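Friday, November 5, 2021

Morning

Back on the simulator today, driving the arm by remote control. Irena Kaczmarczyk had reset the layout before I got in, so the cart sits at a slant on the left of the table now. I had gotten used to the old one and my first few tries were poor. I kept coming in too steep over the bins and had to back off and start again.

By ten it was going better. I slow down over the near rim of the top bin, tilt the gripper, and only then go lower. The gray parts in there lie close together, and from some angles I can't tell where one stops and the other starts. Moving the view helps, but I lose my feel for the controls each time - left stops being left for a second or two.
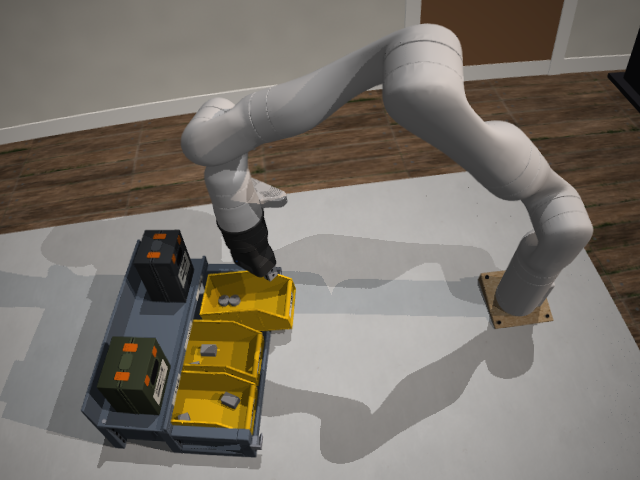
Afternoon

Saved 70 demonstrations before I quit, which brings the Vaken set to 719. I threw out two where I bumped the bin and one where I sat still too long thinking. Irena says long pauses teach the model to pause. I believe her, but it makes me rush.

She wants the battery boxes left alone until December. Fine with me. The small parts are enough trouble.

Lindberg called at three about the schedule and I said I would write back Monday. My right wrist is sore again. I lowered the chair and that helped a little - should ask Antwi for the other controller, the one with the softer trigger.

Home by six. Soup, then bed early.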